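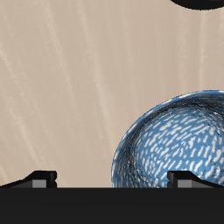

Thread on what changed in the Irgate planner over the last month. Mostly notes for people who already run it, but I'll try to keep the jargon down.

Irgate is the piece that sits between perception and the arm controller. Perception hands it a list of object poses, it picks a grasp, plans a path and passes the path down. It was written for boxes. We've been moving it to tableware, and bowls broke a lot of assumptions.

First assumption: grasp the center. For a box, closing on the middle of the object is fine. For a bowl wider than the hand can open, the center is air. You need a rim grasp, one finger inside and one outside, with the hand lined up across the wall.

So the grasp sampler now works from the rim. Perception fits a circle to the lip, the sampler walks around it in steps of 8 degrees and proposes a grasp at each stop. Each one gets a score for reach, clearance and wrist angle.

Circle fitting is Ye-seo Sun's work. The old version used every depth point on the object, and the pattern on a glazed bowl kept pulling the color-based segmentation apart. Dark wall, light floor, white dashes all over – it would return two or three objects where there was one bowl.

Her fix was to stop trusting color inside the lip. The segmenter finds the outer edge, fits the rim, and anything inside the rim gets merged into the same object unless depth says something is sitting in it. Simple rule, and it removed most of the split bowls.

Second assumption: every object is fully in view. With the wrist camera close to the table, it almost never is. The gripper body covers the bottom of the image and big bowls run out the side.

We fit on partial arcs now. If the visible arc is under 90 degrees the fit gets flagged, and the planner asks for another view before it commits. That costs time. I'd still take it over a bad radius, since an error there moves the whole far side of the bowl.

The gripper mask used to be a hand-drawn polygon from a year ago. It went stale every time we touched the finger model. It's now rendered from the robot description at startup, with the current finger opening, so it follows the fingers as they open and close.

Third one: neighbors. The clearance check treated each object as a box with padding. Put a small bowl beside a large one and the two padded boxes overlap, so the planner threw out every grasp on both and reported "no valid grasp." Not a helpful message at all.

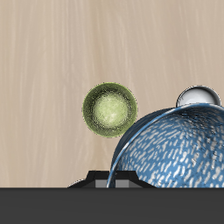
Can the planner pick from two bowls that nearly touch? Most of the time, as long as part of the rim faces open table. It drops the stops on the side where the bowls meet and scores what is left.

The clearance check now uses the fitted rim and wall instead of the box. The finger that goes outside the bowl gets swept along the approach path, and we test that swept shape against every other object. It's slower per grasp, but far fewer grasps get rejected for no reason.

Each rejected grasp also carries a reason code now. Reach, collision, wrist limit, low-confidence fit. Nazar Hladun asked for this back in the spring and I kept putting it off. He was right, it should have gone in first. I found two bugs the same afternoon just by reading the codes.

One of those bugs: wrist angle was being compared in degrees against a limit stored in radians, only for grasps on the left side of the base. It had been there since the box days. Boxes never needed those angles, so it never showed.

Testing. The nightly run in simulation is 2000 tabletop layouts, random bowls and random spots. On the last full run, 1518 finished with the right bowl lifted and nothing else bumped. The older planner couldn't really be compared on this set, it refused most of the layouts outright.

Where the rest fail: mostly bowls partly behind other bowls. Only a sliver of the lip is visible, the fit is flagged, the planner asks for a new view, and the view it picks is no better. It can do that several times before it gives up.

The view picker is next on the list. Right now it chooses from a fixed ring of poses above the table. It should use what it already knows about which object is blocking which. Ye-seo has a branch for this called Fadow. It isn't merged and I wouldn't build on it yet.

Also known: shiny objects. The simulated depth sensor is too kind to them. Rounded, reflective things come back clean in sim and full of holes on the bench. We've added dropout noise to the depth images but it's a rough guess and I don't have good numbers for it.

If you're updating: the config key for grasp padding is gone. If you leave it in your file you'll get a warning and it will be ignored. The new key is per finger – set inner and outer separately. Start with the defaults.

Logs from before the update won't load in the new viewer. There's a converter in the tools folder. It handles poses and paths but drops the old scores, which don't map to anything now.

I'll post again in December when the view picker is in.

Related threads
Rim fitting on partial arcs
Rendering the gripper mask at startup
Reading Irgate reason codes
Depth noise settings we tried

Contact | © Irgate project notes | Back to top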